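Liv Lundgren
History threads, mostly the 1800s

Been reading about the Congress of Panama again, the one Bolívar called for 1826. It gets a paragraph in most schoolbooks and it deserves more, so this will be a long thread.

The idea was older than the meeting. Bolívar had already sketched it in the Jamaica Letter of 1815, written in exile, when he had no army and not much money. He wrote that it would be a fine thing if the Isthmus of Panama could be for the Americas what Corinth was for the Greeks.

The invitations went out from Lima in December 1824, two days before the battle of Ayacucho. So he was asking governments to send delegates before he knew how the war in Peru would end.

Who came: Gran Colombia, Peru, Mexico and the Federal Republic of Central America. Two delegates each. Britain sent an observer, Edward Dawkins, and the Dutch sent one too, without official standing.

Who didn't: Buenos Aires was cool to the whole thing and stayed away. Chile sent no one. Brazil accepted and then never showed up. Paraguay under Francia wasn't invited.

Bolívar himself didn't attend either. People often get this wrong. He was in Lima, and he thought his being in the room would make it look like the congress was his own project. Many already believed that.

The United States is a story by itself. Bolívar had not wanted them there. Santander, running things in Bogotá as vice president, invited them anyway. President Adams said yes and named two delegates, and then the Senate argued about it for months.

A good part of that argument was about slavery. Southern senators did not want US envoys sitting at a table where Haiti might be discussed. Haiti hadn't been invited.

Of the two US delegates, Richard Anderson died of fever on the way, at Cartagena. John Sergeant left too late, and the congress was over before he could reach Panama.

Sessions opened June 22, 1826, in the chapter room of the old Franciscan convent in Panama City. The room is still there and you can visit it. I went one October and had it almost to myself.
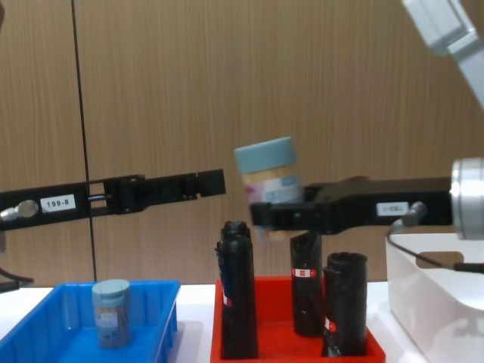
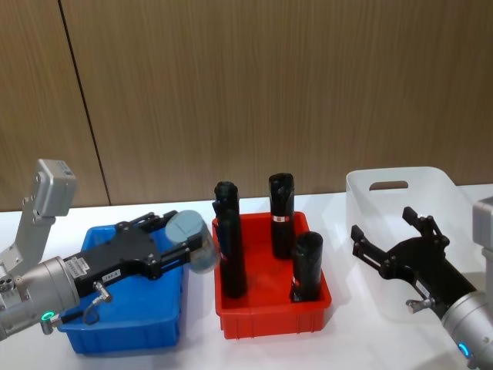

The delegates met for three weeks and a bit. The heat was bad and everyone was afraid of yellow fever. They closed on July 15.

They did sign things. The main one was a treaty of perpetual union, league and confederation. There was also an agreement on a shared army and navy, with each country giving men and money by population.

The plan was to meet again at Tacubaya, outside Mexico City, where the climate was better. Some delegates made the trip and waited there. The new sessions never opened.

Only Gran Colombia ratified the treaty. In the other capitals it got stuck or was dropped. Within a few years Gran Colombia had split into three countries, and Central America came apart not long after.

Bolívar was hard on it afterward. He compared the congress to the mad Greek who sat on a rock and tried to steer the ships going by. He also said its power would be a shadow and its decrees mere advice.

I think he was too hard. Look at what was on the table: settling disputes by arbitration, common defense, steps against the slave trade. Governments came back to nearly all of it later in the century, and again in the next one.

The usual explanation for the failure is rivalry between leaders. That's part of it. Distance matters more in my view. A letter from Lima to Mexico City could take months, and a delegate who needed new instructions might as well have been on the moon.

Money was the other thing. These were new states that had borrowed heavily in London, and the loans were going bad that same year. Promising ships and soldiers was easy enough – paying for them was another matter.

A reader asked where to start. For the Jamaica Letter, any full translation will do, it's short. For the US side, look up the Senate debates from the spring of 1826. They're long and often ugly but very readable.

I gave a version of this as a talk at the Hilville library and 6 people came. Good questions, though, mostly about Santander. He'll get his own thread, probably next month.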